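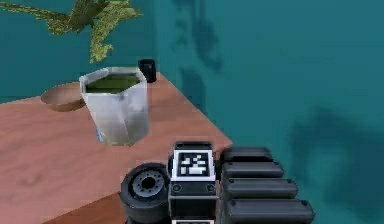
The teal corner, with the plant and the white cup.

Curnivach supporters' board > Matchday > Cup semi, second leg v Randari

terracewall: Who's up for this one?! We take a 2-1 lead to Randari and I can't sit still. Best we've played since April last year, and the high press looked great for the whole first half. Same lineup for me, no changes at all.

leftfootedliz: One change, please. Our right back was cooked by minute 52 and their winger just kept running at him. Love the guy, he'd run through a fence for us, but put fresh legs in and save him for the last half hour.

terracewall: No way! He set up the opener. You don't drop a guy after that.

gollo_end: Does anyone know where it's being shown? I'm out of town and the club page only says "check local listings".
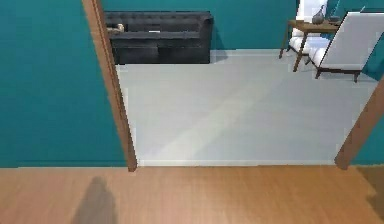 Page 2 of 5

leftfootedliz: Gollo has it, pregame starts an hour before kickoff. You need the sports pack – the basic plan only gets you highlights.

gollo_end: Thank you!! Sorted. Now I just need the hotel internet to hold up.

oldstand: I'm going to be the grump. Their ground holds around 2000 and it's tight, the field is narrow, and a high press there leaves a huge hole behind the back line. Sit in, let them have the ball, hit them on the break. We don't need to score.

terracewall: Sit in for the whole match? With THIS front line? We'd be begging for a goal against.

oldstand: We tried it your way there in the league and lost by three. 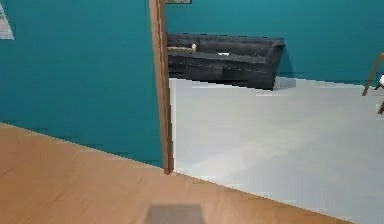

Teal wall on one side, doorway on the other.

terracewall: That was with ten men, come on. The red card changed everything.

wi_wanderer: Neutral here (I follow Wi, we went out in the first round, don't laugh). Saw both of you this season and I think oldstand is half right. Press their goalkeeper on goal kicks, he hates it, then drop off once they get past the center circle. It's going to be a great game either way, so jealous!

leftfootedliz: I like that a lot. Their keeper put two straight out of bounds in the first leg.

oldstand: Could live with that. 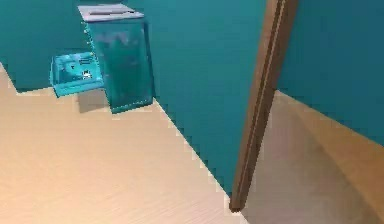

terracewall: Fine, but only if we start fast – the first ten minutes matter more than anything. Get one early and that place goes quiet. Are away tickets still on sale at the gate? My cousin wants in.

leftfootedliz: Gate sales are home end only. Away ones have to be bought ahead, and the bus leaves at noon from the club lot.

oldstand: Bring a jacket, there's no roof on the away side. And I'm still not dropping the right back.

terracewall: Finally we agree on something! See you on the bus.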